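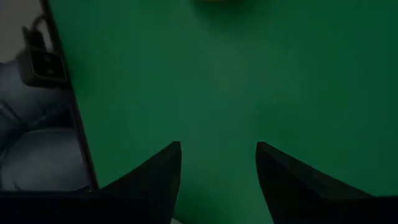

Filed under: Bench Notes

We finally got both sets of gripper fingers through the same trials in October, and I've been itching to write it up! The Gustasbridge cell ran the long blunt fingers first, then the short Pleltum pair, same arm, same controller, 500 picks each. Corentin Texier did every swap himself and has the changeover down to 12 minutes, bolts included.

The blunt pair won on small stuff, which surprised me (I had my money on the short ones). They dropped 20 picks, nearly all of them in the first morning, before we slowed the closing speed. The Pleltum fingers were quicker to line up but kept nudging round parts away at the last moment. Lovely on boxes, though.

We also tried the new wrist camera settings from Dela Peña's group, with exposure locked, and the detector stopped chasing shadows. Such a small change!

Next up is the long run at Bundutia, over 3000 picks with the blunt pair. If you have odd-shaped parts you'd like included, send them to Corentin.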